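**29 October 2024**

Jolien Peeters does not like the word "community." She uses it, because her customers use it, but each time she makes a small face. "A community is people who would miss each other," she says. "Most company pages on social networks have followers. That is fine, but let us use the right name for it."

We meet in the kitchen of Dewulf, the small agency where she has worked for nine years and where she now leads the work on customer newsletters and member groups. Before that she wrote product texts for a mail order company. She still thinks that was her best school, because each text had a number next to it the next morning.

Her subject today is the newsletter, and more exactly the small newsletter. Last year her team helped Clener, a maker of household cleaning products, to close two of its four social accounts and to put the free hours into one email every second week. I wanted to know how she brought this idea to a marketing department that had worked years to build those accounts.

"Slowly," she says, and laughs. "I did not come with a plan to close anything. I asked them to write down for one month who answered which message, and how long it took. Then we sat together with the list. They saw that they spent most of their week on a channel where the same 20 people wrote to them, and half of these people were looking for a job."

The first newsletter went out in September to a test group of 100 customers. It had no discount and no banner. It had one question: what do you clean last, and why do you wait with it? Fifty-four people wrote back.

"I was a little bit scared of this number," Peeters says. "You must read 54 letters. Some were one line, but one woman wrote two pages about her oven. The brand manager wanted to send everybody the same thank-you text. I said no, then we should not have asked."

So they answered each one by hand. It took the three of them most of a week. Bram Aerts, the brand manager in question, joins us for the second half of the conversation, and he remembers that week with mixed feelings.

"I was against it," he says. "I had a campaign to finish and I was writing to a man in a village about the seals of his fridge. But after two days I noticed that I used his words in the campaign. He did not say 'hygiene solution,' he said 'the black stuff in the rubber.' We had never written it like this."

Did the sales follow? Aerts is careful. He says that the people in the test group bought more often than the others in the months after, but that he would not build a house on it. They were customers who had already agreed to receive mail, so they were friendly from the beginning. Peeters agrees with him and adds that she refuses to put a growth promise in her offers, even when a competitor does.

"It costs us work sometimes," she says. "A company called Tedum asked us last spring for a guarantee on the open rate. I told them I can guarantee that the email leaves on time and that the names are spelled correctly. They went to someone else. I hope it goes well for them, really."

I ask about mistakes. She has a list ready, and she seems almost happy to be asked.

The worst one was the format. In the beginning the team designed a beautiful letter with three columns and large pictures, and on a telephone it was a disaster. The second was the sender's name. The letters came from "Clener Team," and the replies started with "Dear Team," polite and short. When they changed the sender to Bram Aerts, the replies became longer, and also less polite.

"I got a few that I did not show to my mother," Aerts says.

The third mistake was to let everyone in the company add a paragraph. By the fourth issue there was news from sales, from personnel and from the warehouse, and readers began to leave. Now there is one editor and one subject for each issue – and a rule that it must be possible to read it while the coffee machine is running.

For the tools she has not much interest. The team works with Ukico, a simple mailing program, and she chose it mostly for the reason that a new colleague can learn it in one afternoon. She has seen companies that bought a very large system and then used it to send a birthday greeting.

And artificial intelligence? Peeters takes a moment. Her team lets a program sort the incoming letters by subject, and it does this well enough. It does not write the answers. "Perhaps I will change my opinion," she says. "But if a person takes ten minutes to write me about her bathroom, I find it strange to give her back ten seconds." 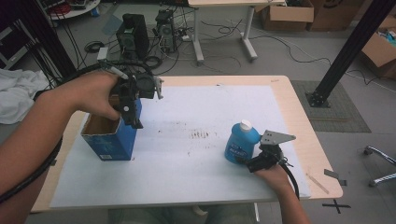
*A blue box and a blue bottle with a white cap on the work table.*

For somebody who wants to start tomorrow, her advice is modest. Take the customers who wrote to you last, also the angry ones, and ask if they would like a letter from you. Write the first issue as if it goes to one of them. Do not look at the statistics on the first day. She herself looks after four days, because by then the late readers have come and she is calmer.

Aerts has one more piece of advice, and it is for the managers. "Keep the evening free after you send it," he says. "The answers come between dinner and the television. If you answer the first ones the same evening, people tell you things they would not tell you the next day."

He has to go back to his desk, there is a new issue to finish. The subject is limescale. Peeters wanted something else, she had prepared a piece about wooden floors, but the readers had voted and limescale won by three votes. She will try again with the floors in the spring.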